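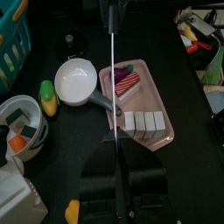
Re: [cloritz-owners] Cooling fan running on after shutdown

Hello all, and a special hello to the three new members who joined after the Zesov swap meet,

Sorry to be slow getting back to this one. I've been up to my elbows in the wagon most weekends and the computer has come a distant second. Anyway, to the question:

> On September 19, 2024, a list member wrote:
> My Cloritz wagon has started running its radiator fan for
> ages after I switch off, even on cool mornings. It was flat
> on Sunday and I had to get a jump from next door. Has
> anyone had this? The garage wants to replace the whole fan
> assembly and I'd rather not if it's only a relay.
> It has 181 thousand km on it, if that matters.

Yes, I've had exactly this, on the same model, and I'd hold off on the fan assembly for now. If the fan spins up happily and sounds even, then the motor is probably fine and it's whatever is telling it to run that wants looking at. On mine it was the relay (the contacts had stuck closed), and a new one from Palma cost me less than a tank of petrol. I did buy a secondhand one first, which lasted a fortnight and taught me my lesson!

Before you spend anything, have a go at the following with the engine cold and the key out of the ignition.

1. Find the relay box beside the battery on the passenger side. The lid clips are brittle by now, so go gently with them.

2. If the fan is running, pull the fan relay. If it stops straight away, you've very likely found your culprit. If it keeps going, somebody has been at the wiring before you.

3. Look at the relay socket while you're there. Brown or melted plastic means the socket wants replacing too - don't just push a new relay into it and hope. 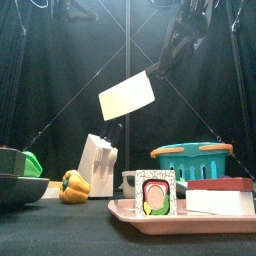
4. If the relay tests fine, try the coolant temperature sensor. Mine read 200 ohms stone cold, where a good one should be up near 3000, so the car thought it was boiling on a winter morning, poor thing.

The sensor is a spanner job and you'll lose a cupful of coolant, so have a tray underneath and keep the dog away from it. Tristetti stock both types of sensor, the 2 pin and the single pin, and they look much the same in the packet, so check the plug before you order.

In the meantime I'd take the negative lead off the battery overnight. You'll lose the radio presets, but it beats knocking on the neighbour's door in your dressing gown.

Do let us know how you get on. I've still got the wiring diagram scanned from the November newsletter and I'm happy to send it to anyone who'd like a copy, just reply to me off list.

Cheers from the shed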